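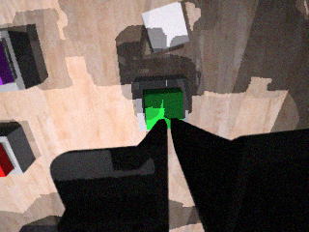

3.2 Collecting the demonstrations

We recorded all our demos by remote control, entirely in simulation, and I'll admit I enjoyed this part more than the training! Each person drove the Musby arm with a handheld controller and sorted small colored blocks on a table (Figure 3). We had 119 demos after the first pass, spread over three operators at our Fultcombe and Clulholm sites.

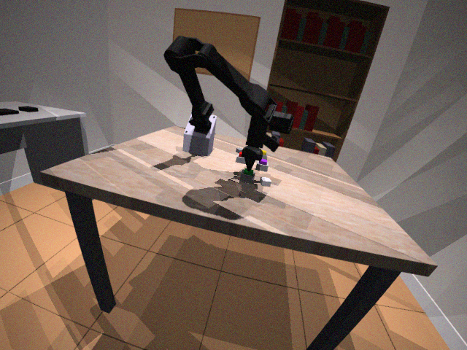 Figure 3. The sorting task in simulation, with the gripper touching the green piece.

Our early runs were messy. People kept pausing just above a block to line up the fingers, and the policy happily learned to pause too (sometimes forever). So we trimmed the long stops using the Negussie filter and asked everyone to keep moving, even if the grasp came out a bit crooked. By July we had over 2,802 usable grasp segments, and those are what we train on in Section 4.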